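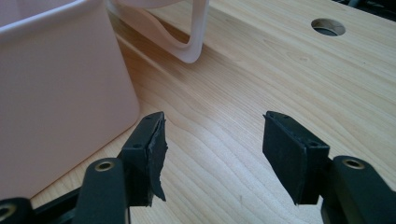
*Tampo de madeira clara, abril de 2019*

Fui à reabertura da biblioteca de Zukdale e voltei encantada! São 1.062 livros no acervo, 91 deles infantis, e agora dá para levar dois por vez (antes era um só, uma tristeza).

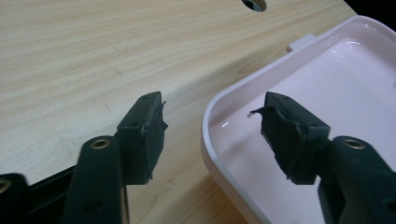

O Teodoro Cabanatuan, que coordena o espaço, me contou que os romances policiais já têm fila – eu mesma entrei na do Calimlim e vou ter de esperar. O cadastro é feito na hora, no balcão, com documento e comprovante de endereço. 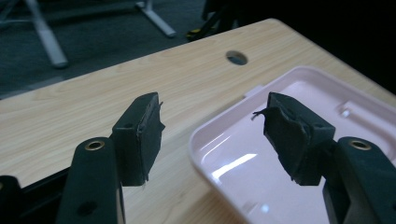
## Próxima novidade

Em novembro começa o clube de leitura, e eu já me inscrevi!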